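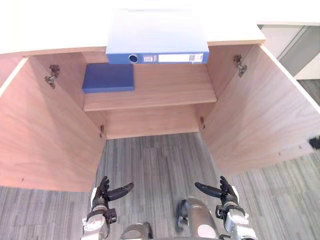

3. Setting up and looking after the cabinet cell

3.1 Layout

The cell is one corner of an ordinary office. It holds one two-armed robot with multi-fingered hands, a wooden storage cabinet, and the few objects the robot has to move between the cabinet top and the shelf. We kept the office carpet in place and did not bolt the cabinet down. Both choices made upkeep harder, and most of this section deals with the steps we took to get the same starting conditions from one run to the next.

The robot was leased through Andell and had already been used on another project before it reached us. The arm controllers run the Fikham motion package with its stock joint limits, apart from the wrist limits described in Section 3.3. Control and logging run on a separate computer outside the cell, which we call Zundance in the logs and in the rest of this paper.

3.2 Placing the cabinet

The position of the cabinet is set from the carpet. The tiles have visible seams, and we used one seam as the reference line for the robot and another for the front of the cabinet. Seams are a poor reference on their own, as single tiles can creep when a heavy base rolls over them. We therefore measured from a fixed point on the wall at the start of each day and moved the cabinet back if it was off by more than 2 mm. Over the full study this was needed on 19 days. Nearly all of the movement was sideways, and we put it down to repeated contact with the door edges.

The doors are opened fully before every run and left that way. In early trials we let the robot work with the doors partly open, and the backs of the hands struck the inner faces too often to be useful. With the doors fully out, both arms have a clear path to the shelf. The hinges loosen with use. Lingyun Peng tightened all of them once a week by hand and kept a note of any screw that would no longer hold. When a door sagged, the cause was always the upper hinge, and a small turn of the adjusting screw brought the door level again.

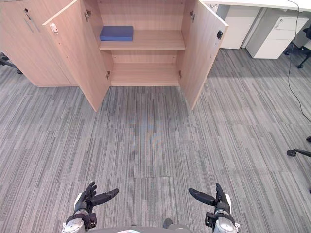 Figure 3. The cell with both cabinet doors open, a blue block on the left half of the shelf, and the arms at the front of the workspace.

3.3 Rest pose and hand checks

Each run starts and ends in the rest pose, with the forearms forward, the fingers up and the thumbs turned in toward each other. We chose this pose for two reasons. It keeps the hands low in the head camera view, so the shelf stays visible between them, and it makes a misaligned thumb easy to spot. A thumb that has lost its zero sits higher or lower than its partner, and the operator can see this before anything is moved.

The check takes 44 seconds when nothing is wrong. Zundance closes and opens each finger in turn, reads the motor current, and compares it with the values saved at the last calibration. A finger that falls outside the band is run a second time. If it fails again, the hand is taken off and its cable is reseated at the wrist. The wrist connector was our most common fault. At full rotation the cable pulled against its bracket, and we cut the allowed wrist travel by a few degrees on both sides. The fault became much less frequent after that, though it did not go away.

3.4 Camera and lighting

The overhead lights caused more trouble than we expected. The cabinet top is pale and reflects strongly, and in some views the upper face of an object on it came out washed out, while faces turned away from the light kept their color. We fixed the exposure on the shelf instead of the top and accepted the loss. Blinds stayed closed during runs.

3.5 Service schedule

The robot was stopped for service after every 60 runs. Service covered the arm joints, the finger tendons and the hinge screws, in that order, followed by a full hand calibration. Yareli Manríquez wrote the service sheet and changed it once, on July 1, 2021, to add the wrist cables — these had been checked only after a fault until then. Runs from before and after the change are marked separately in the data, and we compare them in Section 5.

We followed Urbańczyk in logging every manual correction as an event, including small ones such as nudging a door or straightening an object on the shelf. Corrections made during a run void that run. Corrections made between runs are logged and the next run is counted as normal.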